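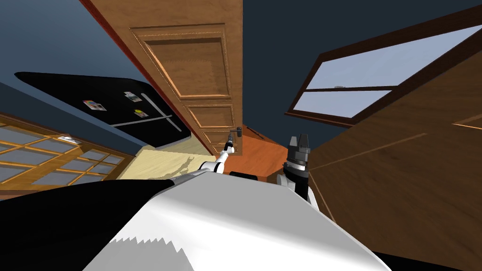
Doors have been eating my life since November, and I mean that in the fondest possible way. When I joined the Galindo project I thought I would be spending my days on the glamorous end of robot learning, with long tasks and clever plans and all that, and instead I've become the person in the group who has opinions about lever handles. I have many! The simulated kitchen we train in has a small dark lever on a paneled wooden door, and getting the left gripper up to that lever, as it is there, is the moment our whole method hangs on. Everything before it is driving and reaching, and everything after it is a slow negotiation between the arm and the hinge.

So, the method. We start with 100 demonstrations recorded in simulation by Leonie Treloar and Man-sik Jin, who have far steadier hands than I do. Then we cut each one at the point of contact and shift the pieces around, moving the base a little, turning it a little, and replaying the motion relative to the handle. Replays that fail get thrown out. We asked for 3,000 new runs and kept 1,937 of them, and I was so pleased with that number that I read it out loud to my dog.

The first policy we trained on those runs was, I'm sorry to say, terrible. It would reach beautifully and then stop just short of the lever and hover there, like someone who has forgotten why they came into the room. Arne Albers spent a long afternoon going through the rollouts with me (thank you, Arne, I owe you a decent lunch) and noticed that our cuts were landing too late. The last bit of the approach was being treated as part of the turn, so it hardly varied at all. We moved the cut 5 centimeters back from the handle, retrained overnight, and the hovering mostly went away.

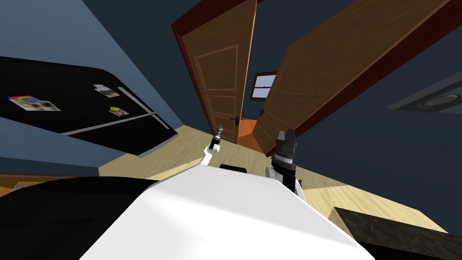 The robot's-eye view, with two doors open and the next room beyond.

I'm still not sure how far this carries. It does nicely on levers, but round knobs are another story, and I haven't touched sliding doors yet. Noeline Mudgway thinks we should be varying the hinges much more than the starting positions, and I suspect she's right, although I grumbled about it for a good week first.

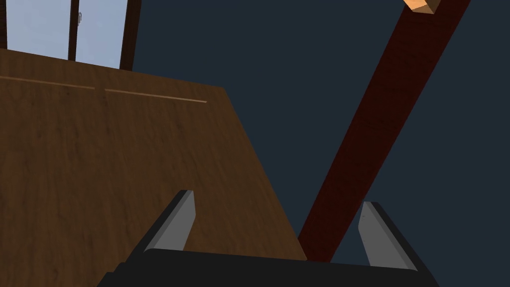 The wrist view is the part I've been rewriting this month. For a long time we fed the policy only the wide view and left the wrist out, mostly to save memory, and it did fine until the arm came close and blocked what it needed to see. Up close you get something much plainer – two fingers spread apart with a gap between them, a big slab of brown wood on one side and near-black on the other – and I had worried there was too little in a view like that to learn from. Ruby-Lee Tipoki talked me into trying it anyway, at a lower resolution, and the early runs look good enough that I've put off my other plans. I'll post the comparison once the last batch finishes, along with the replay code if I can get it tidy enough to show people.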